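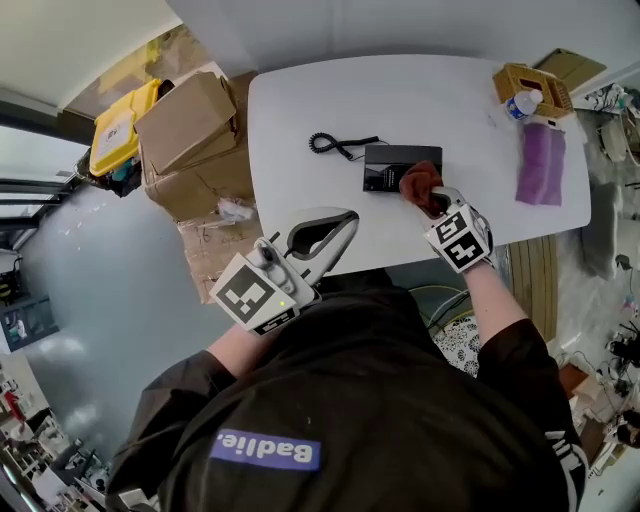 Where Does Dust Come From?

Run your finger along the top of a bookshelf. Go on. Gray fuzz, right? You cleaned that shelf in May (or somebody did) and now it's back. Nobody carried it in. So where did it come from?

Quick answer: from you, from your socks, from the street, from the dog, and a tiny tiny bit from space. Longer answer coming up.

What is dust?

Dust isn't one thing. It's a mix. Any dry bit of stuff small enough to float in air for a while can be dust. Your dust at home is different from your grandma's dust. A house near a beach has salt and sand in it. A house with three cats – well, you can guess.

Things you might find in one pinch:
Threads from clothes, blankets and carpets
Skin flakes
Hair and fur
Soil that came in on shoes
Pollen
Crumbs
Soot from candles and cooking
Bits of dead bugs (sorry)

Is it really all skin?

You've probably heard that one. Kids at my school used to say it all the time. Your skin does drop flakes, all day long, way too small to notice. New skin grows underneath and pushes up, the old layer on top dries out and falls off. But a lot of those flakes go down the drain when you wash. In most homes there is plenty of other stuff in the dust too, mostly threads and dirt from outdoors. So some skin, yes. All skin, no.

How does it float?

Drop a rock. Straight down. Drop a feather and it takes its time. Air pushes back on things as they fall, and for small light things that push matters a lot more. A speck of dust is so little that it sinks really slowly, and any puff of air sends it up again. You walking past. A door. The warm air above a lamp.

The big bits land first. The smallest ones can hang around for hours, or days even. Thats why a room can look clean and still have plenty in the air.

Want to see it? Wait for a sunny morning, close the curtains most of the way and let one stripe of sunlight in. Look at the stripe from the side. All those sparkly dots are dust. They're in the rest of the room too, the light just isn't hitting them.

Why do screens get so dusty?

Rub a balloon on your sweater and it sticks to the wall. Static electricity. The old fat TV sets were full of it, they pulled dust right onto the glass. New ones do it less. Plastic things still pick up a charge when you rub them with a dry cloth though, so you can wipe a plastic case, and the rubbing itself can make it grab more dust. Annoying!! A slightly damp cloth works better on shelves and tables. Water helps the charge leak away and the dust sticks to the wet cloth. (NOT on anything plugged in. Ask a grown-up first.)

A feather duster mostly just throws dust up in the air and it comes down somewhere else. Fun to use, but still.

Who lives in it?

Dust mites. They have eight legs, like spiders, and they are related to spiders, but you'd need a magnifier to see one properly. They like beds and sofas and stuffed animals. They eat skin flakes. They don't bite you. Their droppings can make some people sneeze or make asthma worse, so washing sheets in hot water is a good idea. So is letting your bed air out in the morning before you make it – mites like it damp. (You can tell your parents a website said so.)

Why do you sneeze?

Your nose has hairs and sticky goo in it. Both are there to catch dust before it gets to your lungs. When something tickles the lining, your brain gets a message, you suck in air and then – ACHOO. Out it goes. Boogers are dried goo with the dust still stuck in it. Now you know.

Dust that travels

Wind over the Sahara desert in Africa picks up dust and carries it across the whole Atlantic Ocean. Some comes down in the Amazon rainforest in South America. It has phosphorus in it, and plants need that to grow. So desert dust helps feed a forest on the other side of an ocean. I had to read that twice the first time.

Dust in the air can make sunsets look different too, sometimes hazy, sometimes very orange.

And space

When a comet gets near the sun it sheds dust. Earth moves through it, and bits of it burn up high in the air. Those are shooting stars. Others are so small they slow down without burning and drift down to the ground. There could be one on your roof. You wouldn't be able to tell it from the rest without a microscope and a lot of patience.

Try it: a dust trap

You need:
Two white index cards
Clear sticky tape
A pencil
A magnifying glass

1. Cut a hole in the middle of each card, as big as a large coin. Get help with the scissors.
2. Put tape over the hole so the sticky side faces up. Don't touch the sticky part!
3. Write the place and the day on each card.
4. Leave one somewhere busy, like a hallway. Other one somewhere quiet, inside a closet maybe.
5. Wait a week.
6. Look with the magnifying glass. Hold it over white paper, then over black paper. Pale bits show up on black.

Draw what you see. Long curly things are probably threads. Straight ones could be hair. Yellow round specks in spring might be pollen, but you need a good microscope to be sure.

A class in Clostlow tried this and left 46 cards all over the school. The dustiest was the one by the coat hooks. The library came near the bottom which suprised everybody.

Words to know

Particle: a very small piece of something
Fiber: a thin thread
Pollen: powder made by plants, needed for making seeds
Static: electric charge that builds up when things rub together

Got a question about dust? Ask your teacher to send it in. Next one is about why bread goes hard and crackers go soft.

Written by Cayetano Pacheco
Sep 6, 2023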